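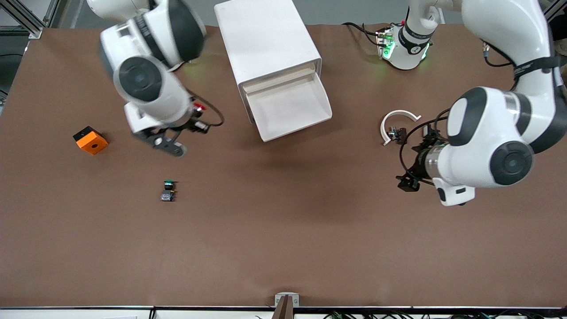
Opening, two minutes. Subject of the talk is the work table: what it's made of, what color it is, how it is lit, and what we leave on it. I started on this when we refitted the bench room at Plutenstead and had to choose tops for all the stations at once. Point to the tabletop on the slide. Matte brown, flat, thin black strip along the edge. Ask people to find the orange cube, then the white curved piece. Both are quick to find on brown. Leave it up for a few seconds before going on.

Slide 2, surface finish. We had gloss tops for years. Overhead lights bounced off them and people tilted their heads to see small parts. With a matte top you still get a soft shadow under anything held above it, and that helps you judge height. Go back to slide 1 if someone asks, the shadow of the gripper fingers is easy to see there. Mention that matte marks more easily. Greasy fingerprints need a damp cloth and then a dry one.

Slide 3, color. White parts vanish on a white top. Black parts vanish on a black one. Mid brown was the compromise at Plutenstead and the complaints stopped after the first month. The Seixas shop went with gray and is happy with it. I don't have a strong view between the two. Skip this slide if we started late.

Slide 4, edges. Edge strip should sit level with the top. If it stands proud, sheets of paper catch on it and you can't sweep crumbs and filings straight off. If it sits low, dirt packs into the gap. Run a fingernail across it when the sample arrives. Saris sample was fine. First Drimel sample was not, second one was.

Slide 5, light. We aimed for about 500 lux at the surface and ended up with 683 at the brightest station. No one asked for less. Two lamps from opposite sides work better than one strong one overhead. Say that the meter was borrowed and the readings were taken in April at 4 p.m. with the blinds down.

Slide 6, what stays on the table. Rule we settled on: parts for the current job and nothing else. Cups go on the shelf by the door. Cables run behind the station where possible, and get clipped where they have to cross. Loose small parts go in a shallow tray at the end of the job. Someone will ask about notebooks. Notebooks are allowed.

Slide 7, cost. The budget was 2,000 for tops and strips, lamps separate. Most of it went on cutting. If you can live with stock sizes, do that.

Questions, ten minutes. Likely ones: heat damage (use a mat), how long a top lasts (ours are too new to say), whether to screw or glue the strip (we glued). Pass the offcuts around while people are asking, and get them back before the break.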